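The Long Table at Lutusine – Gallery

Welcome to the gallery page of our shared workroom. My name is Ataberk Altıntaş and I look after the room together with a few other members. Many people wrote to us after the December open days and asked what it looks like on a normal day, so I collected some notes and put them in order. The introduction is short, I promise. After it you will find the table first, and then my remarks for each corner of the room.

Lutusine is on the upper floor of the old Uçar building in Plukholm, at the back, over the bicycle shop. The stairs are steep, so please take them slowly if you are carrying something. We have 82 members at present. Some come every evening, and some I have met only one time, when they paid for their key.

The members repair small things, wrap parcels, cut paper, glue models and sometimes only drink tea. We have one rule which is older than all the others: you may leave your things on the long table, but they must stand along the far side, so that the next person has free space in front. It is not always followed. In the past we tried shelves with names on them, and the names fell off. The far side of the table has worked better for us.

The table itself came from a school kitchen which was closing. It is heavy and it needed four people and one broken door frame to bring it in. Its light colour shows every pen mark, and for this reason we ask you to put paper under your work when you are using ink or paint.
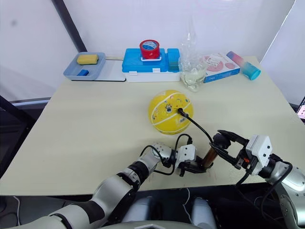
The long table, with the back row in use: blue tray and sponge on the left, red tape on top of the blue box, and the small yellow basketball with its cable in the middle.

I like this view because of the colours. The tray is such a soft blue, the box beside it is much stronger, and then comes the ball, with its white lines and little cartoon decorations. I have looked at it many times and I still find it a cheerful thing to have in a room where people mostly work in silence. The pink and white box lying flat at the back is also very pretty, with its circles and small drawings.

Now some practical notes about the things on the table, as new members often ask.

Trays. They are for wet or dusty things. If you take a sponge, rinse it and put it back in a tray afterwards. Please do not put it directly on the table.

Tape. We go through a lot of it, most of all before the holidays. The roll should go back to the same place every time – I know it is a small matter, but I have spent whole evenings looking for it. If you finish a roll, write it on the sheet by the door.

Boxes with compartments. These are for small parts such as screws, buttons and clips. Close the lid before you move one. Last winter a full box was turned over and we were finding tiny screws in our shoes until spring.

Cups. You can use a clear cup for mixing or for rinsing a brush, but empty it before you go home. Please never drink from a cup which was standing on the long table. The drinking cups are the ones on the window shelf.

Cables. Everybody owns a black cable and all of them look the same. A bit of coloured tape around one end is enough to know which is yours.

The window corner
Two armchairs and the kettle. The light is best here before noon, and people who sew usually take these places first.

The paper cupboard
Sheets, card and old calendars. The Orine printing shop gives us its cut edges for free, and we are very thankful for this. Take what you need for the day.

The door side
Coats, the key box and the list of repairs. The door code is changed every 3 months and you will receive it by letter.

The lost things drawer
Gloves, mostly, and one very good pair of scissors which I would like to give back to its owner.

If you wish to visit us, ring the lower bell and wait a little, because the person upstairs must first come down. Membership questions can be sent to the same address as before, post box 636, Plukholm.

Page last changed on Friday, January 26, 2018.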